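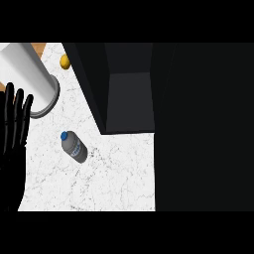 The water in Brinia tastes of stones, a reader wrote to us in August, and she asked why we never write about it. She was right to ask. I grew up with this water and for many years I did not think of it at all.

Brinia lies at 785 meters, under the Hirnier ridge, and its spring has been running into the same stone basin for longer than the village has a church. In my childhood each family went there before supper. The old women put their jugs in a line and talked, and we children had to wait until the talk was finished.

Then came the pipe from Clekell. It serves 900 households in the valley, and the water in it is clean, soft and without any taste. Only 11 houses in the upper street stayed with the spring. Their owners complain of white crust in the kettle, but they would not change.

At the Amrani bakery they use spring water for the dark bread and pipe water for everything else. I tried both loaves made with the same flour. The spring one had a harder crust and it stayed good two days more, though I am not a baker and cannot say the reason.

The walk from the bus stop takes 26 minutes, uphill almost all the way. Go early in the morning, when there is shade on the path, and drink before you fill anything.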